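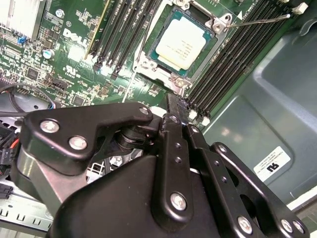 Figure 3. Open Dell workstation with the processor socket and retention lever, the black memory slots on either side, and a finned heatsink at the corner of the board.

4. What the inside of a workstation teaches

4.1 The board as a workplace

Repair manuals tend to treat a motherboard as a map, with every part labeled and every part equally easy to reach. People who work on these machines know better. A workstation board is a crowded little neighborhood, and a good deal of the skill in servicing one lies in knowing where a hand can go and where it had better not. We found this part of the study a real pleasure to carry out, and the boards turned out to be far richer material than we had hoped when we wrote the plan.

The socket area is the clearest case. In the machine in Figure 3 the processor lies between two banks of memory slots, and the retention lever runs out from the corner of the metal frame toward one of the banks. A person releasing a lever like this has to press it down, ease it sideways and let it rise, all in a space bounded by plastic latches. In our sessions at the Meltton bench, trainees who had opened only desktop machines with a single bank of slots often approached from the wrong side. Those who stopped to trace the lever with their eyes first, from hinge to tip, did much better. It's a tiny habit and a wonderful one to watch take hold!

4.2 Latches, clips and the feel of things

Memory slots reward a closer look than they usually get. The white latches stand out against the black channels, and trainees used them as landmarks well before they could name anything else on the board. Several described the rest of the layout by its distance from the latches ("up from the white ends," "between the two rows of clips"). We kept these phrases in our coding scheme, where they became a category of their own.

A board with one bank partly filled and another left open is also a far better teaching object than a full one. The seated module shows what finished looks like and the open channels show what the module has to go into. Trainees at Meltton compared the two again and again without being asked, checking the height of the module's edge along its length before they pushed on their own. The Garcia workbook (our main written material) says only that the latch should click. Many of the trainees listened for the click and stopped there, even when one end of the module still stood proud. Comparing with a seated module caught the fault almost every time.

4.3 Cables and the things around the edge

Cables were the part our first protocol handled worst. We had written them down as obstacles, to be moved before the real work began. In practice they carry plenty of information. A loop that bends over a shroud shows how much slack the last person left, and a careful trainee will put it back with the same bend. After the January pilot we rewrote the protocol so that each trainee looked over the cable runs before touching anything, and we allowed 81 seconds for it. Some used all of it. Others were done in 20 and spent the rest of the time studying the capacitors and the printed markings, with obvious enjoyment.

Markings deserve a word too. Logos, arrows and certification marks are rarely mentioned in training, yet they give a board a right way up. Bold letters such as the DELL name are readable from an arm's length, and trainees turned the case until the lettering suited them - a step the Semlow checklist leaves out entirely. We have since added it.

4.4 Limits of this part of the study

All of the sessions used older workstations supplied through Paruvitz, and the layouts were fairly alike. Two trainees had serviced servers before, and their notes were analyzed separately. We did not test boards with soldered memory, where most of what is said above about latches would have no use. Lighting was kept even across the benches, and it is likely that the landmarks trainees relied on would shift in a dim server closet or under a desk. The coded phrases from all 200 session notes are listed in Appendix B.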